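I catch Annunziata Negri on a Wednesday, a little after noon, and she's already two coffees in and talking over my first question. She wants to play me something off Pindine, the tape she finished in October, and she wants it loud.

“That's my cousin's accordion, pitched way down,” she yells over it. “He still thinks it's a tuba!”

The beat is by Farkitz, who made more than 60 of them for her before she picked 38, then 6. I ask if he was mad. “He didn't text me for 3 weeks — then he sent another folder.”
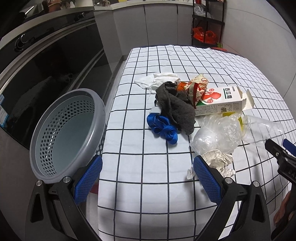
Kitchen table, white cloth with a black grid.

We get into the writing (she does it out loud, no notebook, pacing), and she raps me the second verse of “Magalhães” without the music. It's a breathless thing about a bus driver she had a crush on, and I kind of forget to ask anything for a minute.

Does he know about the song? “Oh, he's heard it,” she says. “He told me I got the route wrong.” Then she's hunting for her charger, and we pick it up again from the car.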